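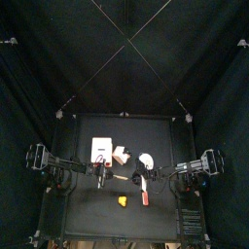 3. Building the booth

We wanted a work area with no distractions behind it, so the back and both sides are hung with black fabric. Two thin cables cross in a big X at the back - my favourite bit! The tabletop is square and dark grey inside a black metal frame, with pale fittings at the corners.

Getting the fabric flat took us most of Wednesday, and it still has folds down the sides, but we love how calm it makes the table look. Next term we'd like to try the same layout at Postden, with a tabletop 800 mm wide.

Feven Gashaw, Marnness project group

Search reports Go
13 comments
Back to top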